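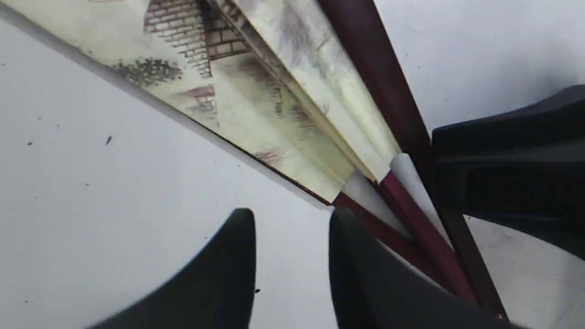

Sepia-toned print with a drawn brick wall, framed

Home Services Prices FAQ Shipping Contact

Questions about framing

My name is Halldóra Hallgrímsson and I run the Wisemeo framing workshop. I collected here the questions which customers write to me most often. If your question is missing, please send me an email and I will answer in the evening, usually after 7 p.m.

Do I need to make an appointment?

For collecting a finished frame, no. For a first visit, yes, please. We must look at the work together and choose the molding and the mat, and this takes 40 minutes if you already have an idea of the color. If you have no idea, it can take longer, and I would not like another customer to wait at the door.

How long does framing take?

A simple frame takes 3 weeks. In November and December it is slower, and orders for Christmas should come to me before the end of October. I know this sounds early. The moldings I order from Ongart come by truck only twice in a month, and when a profile is out of stock I can't make it come faster.
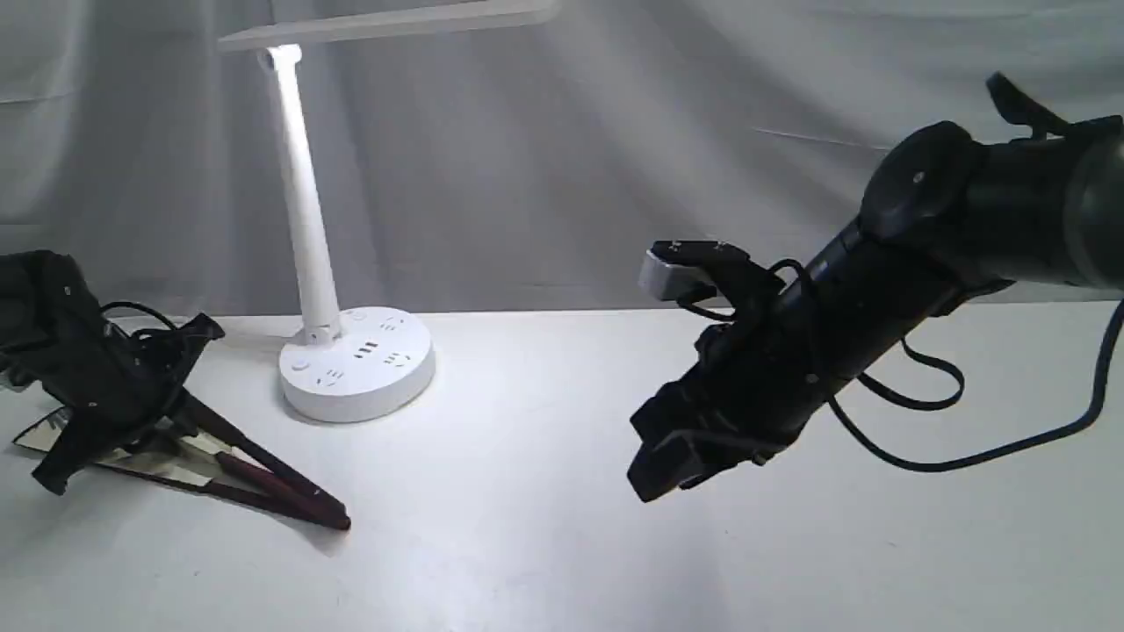
What does it cost?

The price depends on the size, the molding and the glass. A medium print with a cotton mat and UV glass costs $205 with the Donano oak molding, which most people choose. Ordinary glass is cheaper, but I don't recommend it for watercolors or for anything that will hang across from a window. You will get the price in writing before I start, and it will not change unless you change the order.

Can you use my old frame again?

Often yes. I check the corners and the back, and I look if the wood has small holes from insects. Old cardboard behind the picture has to go, as it makes brown lines on the paper. The old glass can stay if it has no chips – customers like the little waves in it, and so do I.

If there is a label or some handwriting on the back, I keep it in a pocket on the new backing. Please tell me if you don't want this.

Do you clean or repair paper?

No. I remove loose dust with a soft brush and I stop there. For stains, mold or tears you need a paper conservator, and I can give you an address. Please don't try tape or an eraser at home before you come! 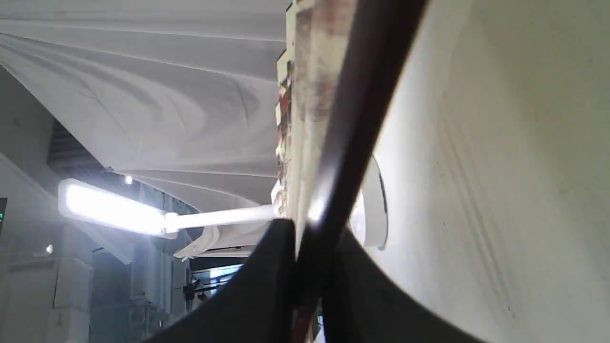 Where should I hang the picture?

Not above a radiator, and not in a bathroom, even with good glass. An outside wall in an old house can be damp in winter. In this case put small cork pads behind the lower corners, so the air can move. I give the pads with every frame, and the Bodau hooks I sell hold well in plaster.

Do you frame fabric and other objects?
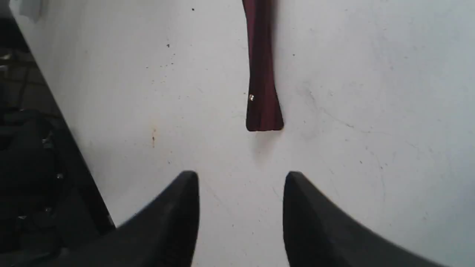 Textiles are sewn on a covered board and never glued, so everything can be undone later without damage. Medals, baby shoes and flat embroidery are all possible, but the depth of the frame will be different and also the price. Narrow pieces need more thinking than large ones. With a strip of dark burgundy fabric like the one in the photo, I would leave a wide margin on both sides and choose an off-white background, where the red keeps its depth. Please don't iron or wash the fabric before you bring it.

Can you send the frame by mail?

Only with acrylic instead of glass, and only up to a certain size. Write me the measurements and your zip code and I will ask the carrier. If a package arrives damaged, keep the box and send me photos within 3 days.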